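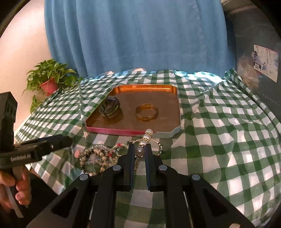 Subject: Re: [kollard-dev] Build tools cannot find platform package after 3391 update
Date: 19th August
List: kollard-dev

> I moved our build machine to SDK package 3391 last week and the native
> build stopped working. The Java side still compiles. The native step
> ends with "no platform matches target" and then lists the three targets
> I have installed, one of which is the one I asked for.
>
> The project was created with the old wizard and has been carried forward
> by hand. It uses the Kelstead build scripts, with a local change to pass
> the ABI list through an environment variable. Nothing in the project
> itself changed between the last good build and the first bad one.
>
> What I have tried:
>
> - removing the output directory and building again
> - removing the platform package and installing it again
> - pointing the scripts at the full path of the platform directory
> - going back to 2064, which works
>
> The last one tells me the project is fine. I can stay on 2064 for a
> while, but the emulator image we need for testing is only offered with
> 3391. Is there a supported way to use the two together? Also, the
> emulator from 3391 is very slow to start on the same machine, and I
> don't know if that is related.

Replying in order, with the emulator question at the end.

1. The error message

The message is misleading. The target lookup in the Kelstead scripts has two stages. The first reads the list of installed platforms and prints it. The second opens the properties file in each platform directory and compares the target string with the one in your project. The list you see comes from the first stage, so a platform can appear in it and still fail the comparison.

In 2064 the properties file held the target string on a line of its own. In 3391 the same string is written with a revision suffix, separated by a colon. The scripts compare the whole line. A project that asks for the plain string will match the old package and fail against the new one.

You can check this without running a build. Open the properties file in the platform directory and look for the line that starts with "target.id". If there is a colon in the value, you have the new form.

2. Why a full path does not help

Passing the full path skips the first stage only. The comparison is still made, against the same file, with the same result. There was a patch on this list in April that made the full path skip both stages. It was withdrawn after it let a build go through against the wrong headers. The library linked and then crashed on the first call into the media functions. I would not bring that patch back.

3. The fix

Edit the resolver and not the properties file. The package manager writes the properties file again on every update, including small ones, and your change would be lost.

In the resolver script, find the function that reads the target line. It is short, and there is only one place where the value is returned. Strip everything from the first colon onward before returning it. If you want to keep the revision for logging, store it in a second variable first. The variable name "rev" is already used further down for the compiler revision, so pick something else.

After the change, delete the resolver cache. It is in the hidden directory at the top of the project and is not removed by the normal clean target. This is the step most likely to be missed. With the old cache in place, the build will go on failing with exactly the same message.

The order is:

- edit the resolver
- delete the cache directory
- run the configure step on its own
- check that the target printed by configure has no colon in it
- run the full build

If configure prints an empty target, the strip is being applied to the whole line and not to the value. The key name is separated from the value by an equals sign in this file, but older Grakard packages used a colon there too. Split on the equals sign first, and only fall back to the colon if no equals sign is found.

4. Your local ABI change

I have not seen your change, so this part is a guess from your description. The scripts read the ABI list before the target is resolved. If the list is empty at that point, the default is taken from the platform package. The default in 2064 was a single ABI. In 3391 it is every ABI the package supports.

An environment variable set in a login shell will not be seen by a build service that starts without one. On 2064 you would not notice, provided the default happened to be the ABI you wanted. On 3391 you would get longer builds and a larger output directory. In the worst case you would get a link failure for an ABI that your prebuilt libraries do not cover.

Print the list at the top of the script and compare the value on the build machine with the value on your own. I would move it into the project file in any case. The project file has accepted an ABI list for several releases, and a value set there is recorded in the build log.

5. Using 2064 and 3391 together

Mixing packages is supported in one direction. A library built with 2064 will run on the emulator image from 3391. The reverse is not supported, and the package manager will refuse to start an older image with the newer tools.

To keep both, you need two SDK root directories. Do not install both packages under one root. The platform directories have different names and look as if they can sit next to each other, but the shared tools directory is overwritten by whichever package was installed last. That includes the manifest merger, and the two versions do not agree on how to treat a missing minimum version.

Set the SDK root for each step in the step itself. On our Hepburn build machines we do it with two small wrapper scripts, one for the compile step and one for the test step, and the global variable is left unset on purpose. If a step forgets to set its root it stops at once.

One limit applies. Debug symbols produced by 2064 are not read by the debugger in 3391. Stack traces will show addresses only. If you need to step through native code on the new image, you have to build with the new package as well, which brings you back to section 3.

6. Emulator start time

This is a separate matter. The 3391 image does not ship with a saved state, so each start is a cold boot unless you have saved a state yourself. The first start also unpacks the system partition into the user directory. If that directory is on a network mount, the unpack will take most of the time you are seeing.

Things to check:

- The user directory for the emulator should be on a local disk. It can be moved with the home variable described in the emulator notes.
- The data partition size. The new default is larger. We set it to 400 MB for test runs and have not run out of space.
- The boot timeout in your test runner. Ours was 300 seconds, and cold boots on the slower machines took more than that, so the runner was killing the emulator and starting it over. From outside this looks like one very slow start. The emulator log will show several boot sequences if it is happening to you.
- Whether hardware acceleration is in use. The 3391 tools fall back to software without an error if the user account is not in the right group. One line in the log, near the top, says which mode was chosen.

Once you have a clean boot, save a state and start from it. Saved states are tied to the tools version and to the size of the data partition. Change either and the state is dropped without a warning, and the next start is cold again.

Do not save a state with the debugger attached. It will load, but the debug port will be reported as busy until the virtual device is wiped.

7. Status upstream

The change to the target string was deliberate, and I don't expect it to be reverted. A fix for the resolver is in the Kelstead development branch. It does what section 3 describes and also adds the resolver cache to the clean target. It has not been tagged. I have been running it on two projects with no trouble apart from a warning about an unused variable, which can be ignored.

There is no fix planned for the wording of the error message as far as I know. If you open a ticket for that, please attach the output of configure with the verbose flag set, and the properties file from both packages.

If the build still fails after the cache has been removed, post the following to the list:

- the "target.id" line from the platform properties file
- the target line from your project file
- the first lines of the configure output, up to and including the ABI list
- your change to the scripts, as a diff against the release you started from

Please send them as text in the body of the message – the list software strips attachments from posts by new members.

--
kollard-dev mailing list
To leave the list, send a message with the word "unsubscribe" in the subject line to the request address.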